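Adanbridge Robot Club: Questions We Get a Lot

Who can join?
Anyone enrolled at Adanbridge, whatever you're studying. We have 23 members right now and plenty of them had never touched a robot before their first evening with us (it's fine, really, come along!).

Do I need to know how to code?
Not to start. Most new people begin by driving the arms by hand, and you pick up the coding bit by bit as you sit next to folks who do it.

What does a practice session look like?
You sign up for a slot, you get a seat at the controls, and you work on one small tabletop task over and over until it starts to feel natural. It's slower than people expect, and oddly relaxing once you get going.

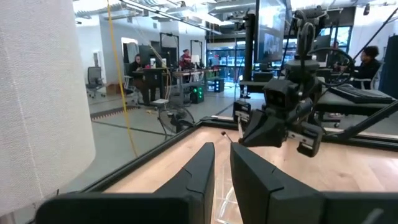
At the table, with one of our drivers seated behind the console.

How long is a slot?
36 minutes, and you can book two in a row if the sheet has room.

What is the Flenitz Cup?
Our big event of the year, in October. Teams run the Bolger course, which is scored out of 100, and we send up to 16 members.

Does it cost anything?
Only the Clumik shirt if you want one, and you don't have to!

When is the next open day?
Sat 21 August. Drop in whenever you like and stay as long as you please.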